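Two Arms and a Pink Cloth: Trying Out the Hopkin Folding Kit
by Efa Gethin, with Deming Yuan
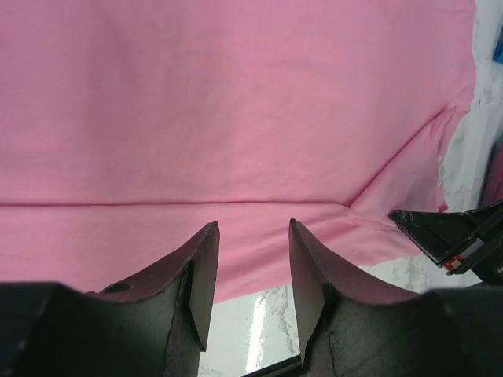
Student Projects / Product Reviews

Our project was to review the Hopkin kit the way a buyer would, so I read the manual first (all of it!) and then we got going on folding. The kit is sold for soft stuff like cloths and towels, and I wanted the pink cotton-looking one because the black fingers show up so well against it.

The setup has 2 arms and it cost our department $465 for the folding add-on — Consuelo Agudelo signed off on that back in February, thank you Consuelo! You teach a fold by moving the arms yourself and saving each step. I had my first routine saved after 3 tries and I was way too happy about it.

What I like: the pointed fingertips get in close to a hem, and the wrist view lets you check a crease without leaning over the table. What bugs me is the software. Deming lost a saved routine when he renamed it, and the help page still shows the old menus.

Small wrinkles near a folded corner are hard to judge on screen, so we score those by eye. Our scoring sheet is with Eluned Price if you want a copy.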